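Morenike Effiong
Marble counters and acid, a thread. I've been sealing and re-honing stone for 12 years and the same three questions keep coming in.

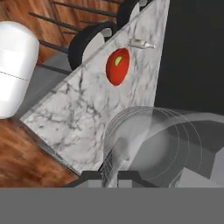 White marble with gray veining, red apple on top. Rendered.

1/ Marble is mostly calcium carbonate. Acid dissolves it. Lemon juice, vinegar, wine, tomato, cut fruit. The dull spot left behind is an etch. A stain is a different problem with a different fix.

2/ Quick test: tilt your head and look across the surface toward a window. Dull but the same color = etch. Darker color = stain. Both = you have both.

3/ Sealer does not stop etching. A penetrating sealer fills pores so oil and coffee soak in more slowly. The calcium carbonate at the surface is still exposed. I use Molitz on honed stone and say this to every client before I open the can.

4/ Water test for sealer: put down a spoonful of water, wait 9 minutes, wipe. If the stone under it went darker, reseal. If not, leave it alone. Extra coats on sealed stone dry on top as a haze, and then you get to strip it.

5/ Light etch on polished marble: polishing powder, damp felt pad, low speed, 2 passes, rinse, dry, look. If you can feel the edge of the mark with a fingernail, powder won't do it. That needs diamond pads.

6/ Honed marble hides etches better than polished. It also picks up oil faster. Pick which one you'd like to deal with.

7/ Oil stain: baking soda and water, mixed to peanut butter thickness. Spread it past the edge of the stain, cover with plastic, tape down, leave overnight. Take the plastic off and let it dry fully before scraping. Old stains take repeats.

8/ Daily cleaning: pH-neutral soap and a soft cloth. Skip vinegar sprays and most bathroom cleaners. Check the label for citric acid.

9/ Hauwa Aliyu asked about quartzite. True quartzite doesn't etch. Plenty of slabs sold as quartzite are marble. Ask for an offcut and leave lemon juice on it for an hour.

10/ Resealing prices for December are on the Brillumer page. Slabs over 203 pounds need a second person if they have to come off the cabinets, quoted separately.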